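Visit report: Plornier gripper lab, Rillmont
June 29, 2023

We went to Rillmont to compare hand-held grippers before ordering for our own shop. Plornier opened its lab to outside visitors in April and takes small groups in the mornings. Parking is behind the building. Sign in at the side door, since the front one stays locked.

The tour covers two rooms. The first has the arms and controllers. We were shown the same pick routine on two controllers, one from Flellov and one built in house. The Flellov box has the better menu. The in-house one starts up faster and lets you change the closing force without stopping the program. Neither gave trouble while we were there. The staff quoted 340 milliseconds from trigger to full close on the in-house unit, and we had no way to check that.

The second room is for handling. Visitors get to try the tools on the tables for as long as the slot allows. We had seven grippers on our list and got through all of them. The lightest weighs 253 grams without its cable, the heaviest 1300 grams with the battery on. The heavy one is out for us. My wrist was sore after one round with it.

The Mathias was the one we came for. It has a good trigger with a short pull. The fingers stay parallel under load, and changing them takes a hex key and a few minutes. The camera view is wide enough to see both fingers and a fair amount of table. Complaints: the cable exit is in a bad place for left-handed users, and the spare finger sets are sold only in pairs of pairs.

Lunch is not provided. There is a sandwich place across the road.

Finger width matters more to us than closing force, given how much of our work is tall parts with other things close by. On the Mathias the fingers are plain dark blocks with two small screw holes in the top, and they are bulky next to a narrow part. A white ribbed cylinder with a thin black cable around it makes a fair trial, with the ridges to grip on and the cable to keep clear of, and the right finger sitting almost against the brown base before closing. I would order the narrow set along with the standard one and test both on our own parts before deciding on more. 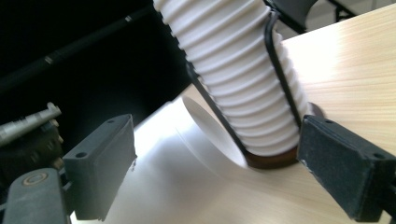
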